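Patient people wanted, no experience required

Bruvo is hiring part-time teleoperators for our Ammont lab, starting in August. You will steer two robot arms through small household chores so that they can, in time, do them without you. We are aware of how that sounds.

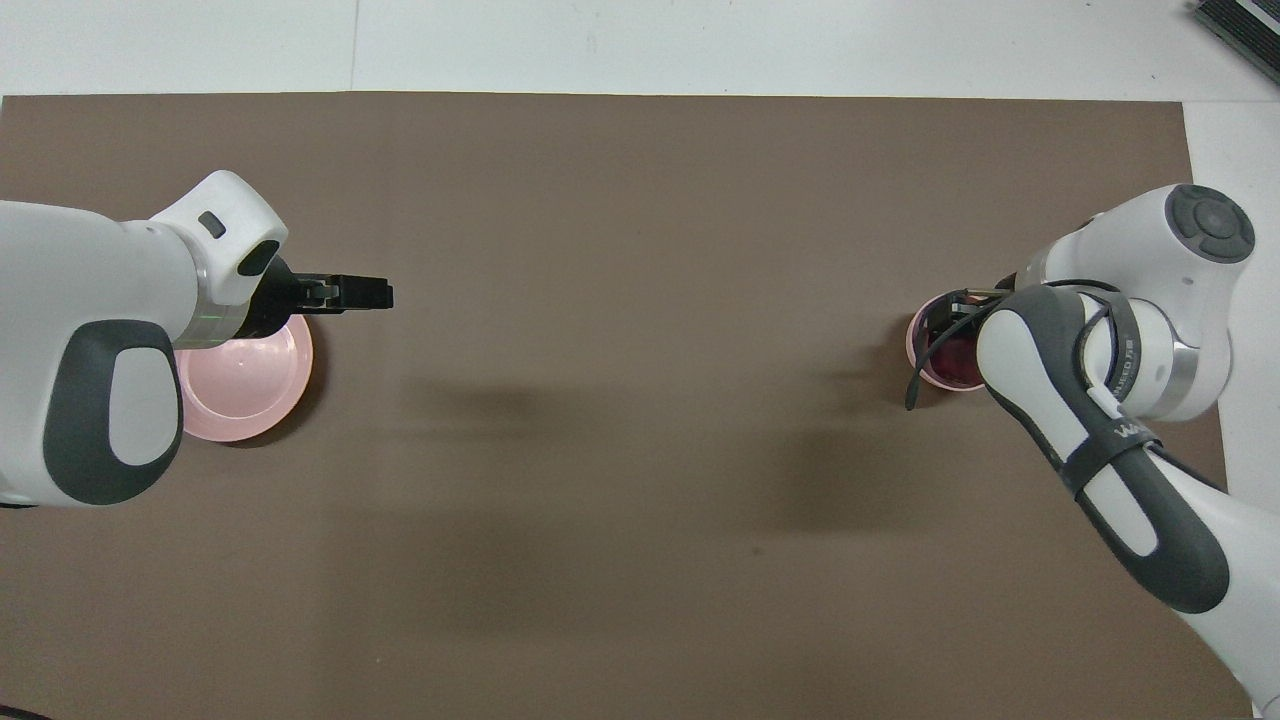
Pink plate, pink cup, two arms. A fair picture of the job.

Shifts are 4 hours, with breaks. Expect up to 87 takes of the same task, and expect some to be thrown out for reasons you will find petty. The dishes do not get more interesting.

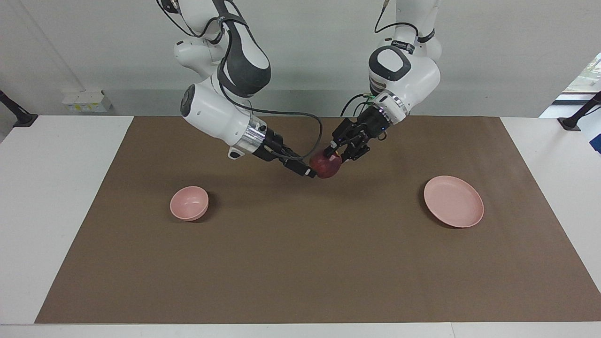
One apple, both grippers. Table manners are a separate project.

You need two working hands, steady nerves and the ability to fail at picking up fruit in front of coworkers. Gamers are welcome, but please don't mention your rankings.

We have 12 openings. Training is paid. To apply, send a short note to the Bruvo front desk telling us about the dullest thing you ever did well. Resumes optional.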